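Dreihundertmal Gemüse, oder: mein Juli in der Werkstatt

Eigentlich wollte ich in diesem Monat endlich den Beitrag über die Fahrradbremse fertig schreiben, den ich seit dem Frühjahr verspreche. Daraus ist nichts geworden, und schuld daran ist ein Korb voll Spielzeuggemüse. Wer mir schon länger folgt, kennt Prusero, meinen kleinen Greifarm, der bis vor Kurzem kaum mehr konnte als Schraubendeckel von links nach rechts tragen. Jetzt soll er lernen, Gemüse aufzuräumen und wieder auszuräumen, und zwar aus Beispielen, die ich ihm vormache. 300 Stück habe ich mir vorgenommen. Das klang am ersten Abend nach wenig!

Ein Durchgang geht so: Ich lege die Sachen hin, starte die Aufnahme, führe den Arm mit dem Steuerarm durch die ganze Bewegung, stoppe, speichere, schreibe einen Satz dazu. »Lege die Paprika in den Korb« zum Beispiel. Dann wird alles umgeräumt und es geht von vorne los. Die Kamera am Handgelenk läuft immer mit, und ich sehe mir am Ende eines Abends jede Aufnahme aus ihrer Sicht noch einmal an, mit einer Kanne Tee daneben (Pfefferminze, falls es jemanden interessiert).

Bei den ersten 40 Durchgängen habe ich gleich den klassischen Fehler gemacht, vor dem ich andere schon gewarnt hatte. Der Korb stand immer an derselben Stelle, schön ordentlich, der Griff immer zur selben Seite. Das Modell hat daraus brav gelernt, wo der Korb steht, und sich um den Korb selbst überhaupt nicht gekümmert. Kaum hatte ich ihn eine Handbreit verschoben, landete der Knoblauch mit großer Überzeugung auf dem Tisch. Seitdem drehe und verschiebe ich ihn vor jedem Durchgang, mal liegt viel drin, mal wenig, und manchmal bleibt ein Teil von Anfang an draußen liegen.

Die Kartoffel mag ich übrigens am wenigsten. Sie ist rund, wo man es nicht brauchen kann, und flach, wo man es auch nicht brauchen kann, und wenn sie dicht an der Korbwand liegt, muss ich mit den Fingern des Greifers sehr vorsichtig hinein. Am Anfang habe ich solche verpatzten Griffe gelöscht. Inzwischen behalte ich sie, wenn ich danach noch einmal ansetze und es klappt, denn gerade dieses zweite Ansetzen soll Prusero ja auch können. Weggeworfen werden nur noch die, bei denen ich mittendrin die Lust verliere oder das Telefon klingelt.

Abgelegt wird alles in einem Projekt namens Dresano, nach zehn Aufnahmen mache ich jeweils eine Sicherung. Die Werkbank daneben stammt von 1963 und wackelt, weshalb der Arm inzwischen auf einem eigenen Tisch steht, was den Bildern sehr gutgetan hat. Auch beim Licht bin ich strenger geworden: Vormittags und abends wird aufgenommen, dazwischen auch einmal bei geschlossenem Rollladen, damit sich nicht wieder irgendeine Gewohnheit einschleicht.

Was mir noch Kopfzerbrechen macht, sind die Sätze. Schreibe ich »Mais« oder »Maiskolben«? Ich habe beides gemischt und lasse es jetzt so, im Alltag redet man ja auch nicht wie ein Formular. Wenn die restlichen Durchgänge im Kasten sind, trainiere ich neu und berichte, ob der Knoblauch sein Ziel findet. Und die Fahrradbremse kommt danach, versprochen.

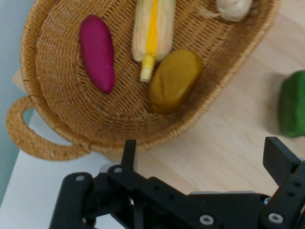
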